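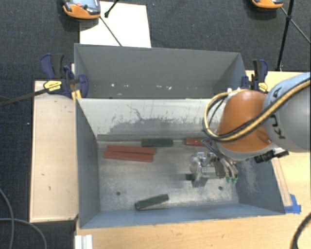

Mervin Bélanger puts the price of the arm last on his list, and says anyone who puts it first will be back asking for more money before the year is out. He had three requests for extra funds on his desk when he said so, all from the same bin-picking cell at Graswood, and none of them concerned the arm. One was for fingertips, one was for cables, and one was for a second set of bins.

Chapter 6
Planning and Paying for a Picking Cell

Chapter 5 dealt with choosing a task. By now you should have a written task statement, a list of the parts to be handled, and a cycle time you are prepared to defend. This chapter turns those three papers into a budget and an order list.

A picking cell is bought in layers. The first layer is the arm and its controller, which arrive together with one quotation and one delivery date. The second is everything fixed to the arm: the gripper, its fingers, any sensor, and the cables and tubes that serve them. The third is the work surface, with the bins, the clamps that hold them, and the parts themselves. The fourth is labor, and it is the one most often left out.

New buyers tend to spend most of their planning time on the first layer. It is the easiest to compare, as suppliers publish reach and payload in the same units. The second layer is harder. A gripper that closes well on a block in the open may not fit beside a bin wall, and the finger shape can only be settled once the bin has been chosen. For this reason we recommend fixing the bin before ordering the gripper - even if the bin costs less than the box the gripper comes in.

Wear belongs in the budget from the start. Metal bins scratch, fingertips wear down, and a cable bundle that bends with every cycle has to be replaced on a schedule. The Graswood plan allowed for 17 spare fingertips in the first year. The cell was using them faster than that by February, and the purchase order was reissued for 81. Huệ Đỗ, whose worksheets are used throughout this chapter, enters such items under running costs and keeps them out of the purchase price.

Temporary fixtures need a line too. Clamps are cheap and easy to move, and they suit a trial in which the bin position is still changing. Once the position is settled, compare the cost of a permanent mount with the hours spent checking alignment.

Section 6.1 sets out the order list. Section 6.2 covers quotations, using the Pidport bid as a worked case. Section 6.3 deals with labor - setup, training and downtime. The blank worksheets begin on page 251, and you will need the first of them before reading further.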